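Speaker notes: Recording the slow psalms at Skakley
Rodrigo Barroso
27th March, afternoon session, 45 minutes with questions

Before I start
Water on the left side. Check that the sound comes from the room speakers and not from the laptop. The first music example is very quiet, so ask the people at the back if they hear it.

Opening (3 minutes)

Good afternoon. Thank you for the invitation, and thank you for staying after lunch.

I want to speak today about a recording of psalms. It is a small recording. It was made by a group who sing together in the chapel at Skakley every week, and who had never before put a microphone in front of themselves. I sing with them, in the second row, bass side. I was also the person who did the editing, so I know all the mistakes by name.

The album is called Drustico. People ask me what the word means. It is the name of the old tune that we sing for the last psalm, and we don't know where the tune got it. If somebody here knows, please come to me in the break.

PLAY: example 1, first verse only. Fade by hand after the second breath.

Wait a little after the music stops. Don't speak over the echo.

How the group sings (6 minutes)

We sing in unison most of the time. One person starts the line, the others come in on the third or fourth word. There is no conductor. Between the two halves of each verse there is a silence, and the silence is long. For a visitor it is too long. The first time I came, I sang alone into that silence, quite loudly, and an old lady patted my arm.

The silence has the length of one calm breath. It is part of the prayer. When we practice, we spend more time on it than on the notes. The notes are simple, five or six of them, and a child can learn them in one evening.

Say here: the leader of the singing is Hanne Ragnarsson. She learned the tunes from her aunt by ear, and she wrote them down later in a gray notebook of 135 pages. Some of the tunes are there two times, with small differences, and she will not say which is the right one. When I pushed her she told me, "Both of them were sung, so both of them are right."

(If time is short, leave out the next part and go to the harmonium.)

The words are from a translation that many of us did not grow up with. We have people in the group from several languages, I am one of them. I pray in Portuguese when I am alone and I sing in English when I am at Skakley. For a long time I thought this made the singing less mine. Now I feel it differently. In a second language I can't run ahead of the words. I must go through each one, and the slow tune leaves room for that.

The harmonium (5 minutes)

There is one instrument on the album, a harmonium from the workshop Eyvindsson. It is a small reed organ with foot pedals. It has stood in the chapel longer than any of us has been coming. It gives a drone under some of the psalms, two notes held, nothing more.

On the recording it gave us three problems:

1. The left pedal knocks. We put felt under it and it knocked more softly.
2. It is lower than concert pitch, almost a quarter of a tone. We did not correct this. The voices have followed it for years.
3. It needs air, and the player must pump also in the silences, so the silence is never fully silent. In the first edit I removed this sound. Hanne listened and asked me where the chapel had gone. I put it back.

PLAY: example 2. Tell them to listen for the pedal before it starts.

Microphones and the room (7 minutes)

I am not an engineer and I will keep this simple.

We used two microphones, placed high, in the middle of the room. We tried four and it sounded like a choir on television. With two, you hear who stands near and who stands far, and you hear the stone wall answer. The echo in the chapel is long enough that fast singing turns to soup. I think the slow tunes come from this wall as much as from any tradition, but it is my own opinion and Hanne does not share it.

Heating: turn it off an hour before. It clicks.
Shoes: we asked everybody to sing in socks. In May this is fine. The floor is stone, so don't do it in winter.
Birds: they are on tracks three and eight. We left them.
Paper: the biggest noise of all. If you can, learn the psalms by heart. If you can't, print each psalm on one page so there is no page to turn.

We recorded over two evenings. Each psalm was sung from the beginning to the end, two times, three at the most. I did not join pieces from different takes except in one place, where someone coughed on the word "forever." I am still not sure I was right to do that. The cough was honest too.

Choosing the takes (5 minutes)

This was the hardest part for the group. A recording shows you your own voice, and most people don't like to meet it.

We did the choosing together, in Hanne's kitchen, with the lights low. Nobody was allowed to say "I" or to name a singer. You could only say "the first" or "the second." Very often we chose the take with the worse tuning. There was something more awake in it. With Psalm 121 we were divided, and we kept the one which the youngest member preferred, so that we could go home.

I would like to say to groups who want to do the same: give the choosing a full week. After a week you stop hearing your own mistake and you begin to hear the psalm.

Slide change

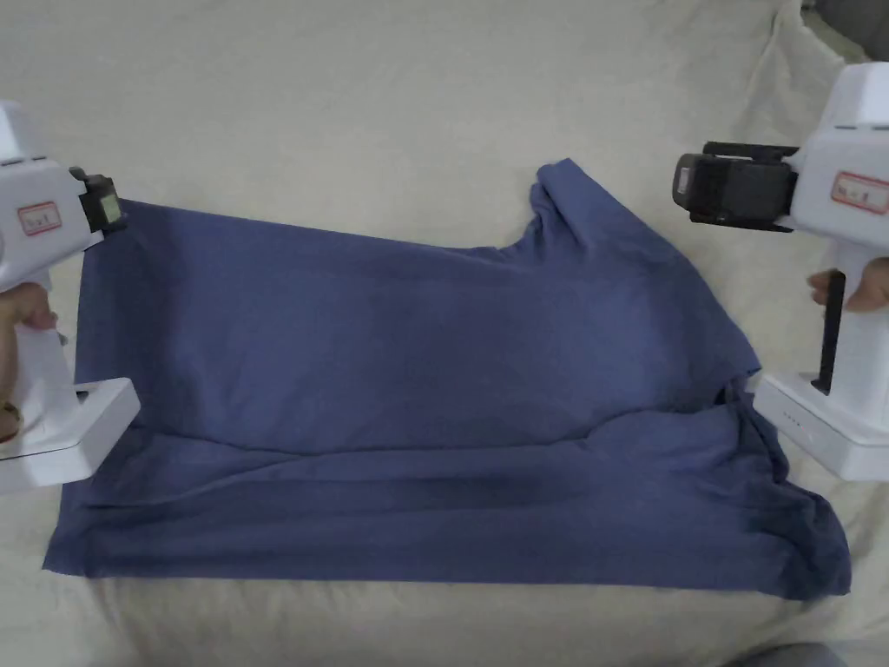
Dark blue T-shirt, partly folded on cream fabric

Putting it out to the world (6 minutes)

We offered the album in two forms, as a download and as a disc. The download is through Nirneo, a small shop on the internet for sacred music. They take plain files and they don't ask for a photo of the artist, which suited us.

Some figures, because people always ask me:

Downloads in the first year: 3,469
Discs pressed: 95
Discs left in the cupboard today: I have two with me, and they are on the table by the door
Length of the album: 60 minutes, with the silences

Explain the first number slowly. We expected only our families. Most of the downloads came after a hospital chaplain wrote to the shop that she plays the album at night, on the ward, very low. After that other chaplains wrote. One asked if we could make a version with no voices, only the harmonium and the room. We have thought about it and I believe we will do it.

Not every review was kind. One listener wrote that he believed his player was broken, because of the silences. He gave two stars. I understand him. We then added one sentence to the page of the album, that the pauses are meant to be there, and the complaints became fewer.

What the recording changed in us (4 minutes)

Speak this part without the paper if possible.

I was afraid that after the album we would sing for the microphone, even when it was not there. For a few weeks it was so. We were careful and a little beautiful, and it was not good. Then one evening the harmonium stuck on a note and did not stop, and Hanne only nodded and began the psalm on that note, too high for all of us. We sang it badly and with great joy, and after this evening we were back.

People have also come to the chapel because they heard the album. Some stay for the tea and some leave before the blessing. A man came who had sung the tracks at home every morning, with the bass part, and he stood down next to me and knew every breath. He had even learned the breath that I take in the wrong place on track five. Now we take it together.

PLAY: example 3, Drustico, complete. Four minutes and a half. Sit down while it plays.

Questions I may get

Can we use the tunes? Yes. Hanne is happy if they are sung. Please write to her first, and she will send you a copy of the page from the notebook. She prefers letters.

Do you need to be a believer to sing with the group? We don't ask at the door. The words are prayers and we sing them as prayers, and a guest should know this.

Why no harmony? Two of the psalms have it, tracks six and nine. For the others we tried, and the long echo made the chords too thick.

How do you start a note with no conductor? By listening to the breath of the person beside you. I can show this with the audience if there is time. Ask them to stand, close the eyes, and hum any low note they like. It takes a minute until they find each other. Don't help them.

What did it cost? Less than people think. The microphones were borrowed, the chapel is ours to use, and we paid only for the pressing.

After the talk
Give the microphone back to the desk. Leave the song sheets on the chairs for the evening prayer, same room, and remind people that it starts with the bell.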